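How Stripes Turn Into Plaid

Plaid is a pattern made from stripes that cross. The stripes run in two directions, and where they meet, new colors seem to appear.
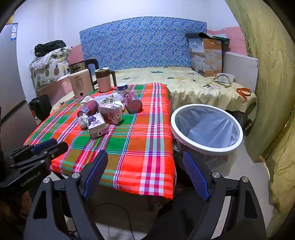
To make woven cloth, a weaver starts with long threads stretched tight on a frame called a loom. These threads are the warp. A second set of threads, the weft, goes over and under the warp from side to side.

If every thread is red, the cloth is red. If the warp changes color every so often, the cloth has stripes running lengthwise. When the weft changes color too, the cloth has checks.

Where a red warp crosses a red weft, the square is solid red. Where a red warp crosses a green weft, each thread keeps its own color, but the threads are too thin to see one by one from across a room. Your eye mixes them into a brownish shade. No brown thread was used.

The order of the colors is called the thread count. A weaver writes it down as a list, for example: red 13, white 6, green 13. In many plaids the list is followed forward, then backward, then forward again. The pattern looks like its own reflection.

The museum at the old Dultdale mill keeps a loom with 600 warp threads. One pattern in its sample book, named Mamitz, goes through 153 threads before it starts over. On that loom it fits three times, with threads left over for part of a fourth.

Some plaid is printed, with the colors pressed onto plain cloth after weaving. To check, turn a corner over. Woven plaid usually looks nearly the same on both sides – printed plaid is often paler on the back.

Try it with paper: cut 6 red strips and 6 green strips, all the same width. Lay the red ones side by side and weave the green ones through, over one and under the next. Start each new row the opposite way.

Words to know
Warp: threads that run the length of the cloth
Weft: threads that run across it
Loom: the frame that holds the warp tight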